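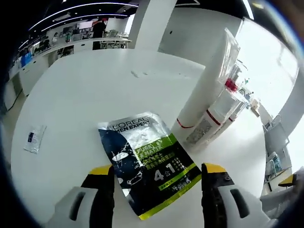 A foil sachet of L'Oréal Men Expert Pure & Matte, with small packaging and a display stand on the same tabletop.

The Flat Packet

Single-use sachets are the cheapest form of packaging most people handle and among the hardest to sort, stack and display. Kulap Inthanon has worked with them since 1983, first on filling lines and now as a packaging consultant at Kurneo.

A typical sachet is a laminate. An outer layer takes the ink, a middle layer blocks light and oxygen, and an inner layer melts to form the seal. Each layer is thin. The seal is the part that fails, most often at a corner, where a fold in the film leaves a channel for the contents.

Printing on reflective film has its own rules. Bare silver changes tone with every tilt of the packet, so small text is usually set on a solid color. The Men Expert sachet keeps its brand name in dark letters directly on the silver and puts "PURE & MATTE" in white on a lime-green band. The Chinese text below it is white and yellow. The largest mark near the lower right is "4合1", or "4 in 1", readable at arm's length.

Storage is less settled. Cylinders stand up in an acrylic holder and show their labels. A sachet lies flat, slides under its neighbors and hides whatever is beneath it. Gunhild Norðdahl, who plans sample counters for Vídalín, uses shallow trays with 2 dividers and files the packets on edge, seal upward.

"People stack them face up because it looks tidy," she says. "Then they dig, and the corners crease."

Her trays hold one product each. Mixed trays were dropped in January after a stock check of 2000 packets took a full day. Packets with a crease across the seal are pulled and pressed by hand over a paper towel. Any that leave a mark on the paper are discarded.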